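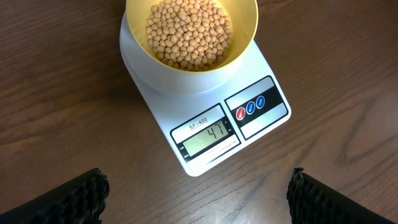

D. Weerasinghe
Senior Tutor, Evidence and Advocacy, Fanham School of Law

Witness statements: notes to go with lecture 2

I love teaching this topic, because a good witness statement is one of the few legal documents that ought to sound like an ordinary person talking! Please have the Brostbridge bundle with you. It runs to 250 pages and we only need the tenancy section, so don't print the lot.

Start with the basics. A statement sets out, in the first person, what the witness would say if they were giving evidence in the box. Facts within their own knowledge go in plainly. Anything they were told by someone else needs its source -- "my letting agent told me by phone", and so on. Opinions mostly come out, and legal argument always does. If your witness is saying "the defendant was in clear breach of covenant", that's you talking, and the judge will hear it too.

Look at paragraph 60 of the Flukcombe statement. I think it's wonderful, and it's barely four lines long. She heard water, she went upstairs, she saw the ceiling had come down, she rang the landlord. Every verb is hers. Compare it with the surveyor's covering letter, where almost nothing has a person attached to it.

Layout: numbered paragraphs, one topic to each, dates in order, exhibits marked in the text where they first come up. The statement of truth goes at the end and the witness signs it themselves. Do read the wording aloud with them before they sign, and ask whether there's any word they wouldn't use. There's usually one -- and it's great fun spotting which of us put it there.
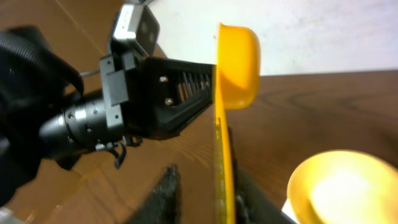
Can a witness change their statement after signing it?

They can correct it, normally by making a short further statement that says which paragraph is wrong and what it should say. Small slips are often put right at the start of their oral evidence. The signed original stays as it is.

For the seminar in September, redraft the letting agent's statement in no more than 390 words and bring two copies.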